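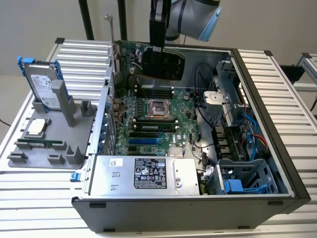

Abb. 7.1: Demontagezelle mit liegendem Tower-Rechner. Der Greifer fasst die Grafikkarte, links die Ablage für ausgebaute Teile.

Kapitel 7
Fehler beim Greifen und Ziehen

Im Werk Judalach der Firma Plokberg wurde im Juni eine Zelle für die Zerlegung von Altrechnern in Betrieb genommen. Nach 2760 Rechnern stand die Anlage zum ersten Mal für längere Zeit still. Der Roboter hatte eine Grafikkarte gezogen, deren Verriegelung am Steckplatz noch geschlossen war. Die Kraftgrenze war auf 80 N eingestellt, und bei diesem Wert wurde die Hauptplatine mit angehoben. Erst danach hat die Steuerung den Halt ausgelöst.

Der Bericht des Prüfbüros Wieczorek nennt zwei Ursachen. Erstens wurde die Kraft nur in Zugrichtung überwacht, das seitliche Kippen der Karte blieb unbemerkt. Zweitens öffnete der Greifer nach dem Halt selbsttätig, sodass die Karte in das offene Gehäuse fiel. Eine Person, die in diesem Moment in die Zelle greift, kann sich an den Blechkanten verletzen.

Wir behandeln in diesem Kapitel zuerst die Wahl der Kraftgrenze (Abschnitt 7.1), dann das Verhalten des Greifers beim Halt (7.2). In Abschnitt 7.3 wird der Grenzwert von 70 N nachgerechnet, mit dem die Zelle heute arbeitet.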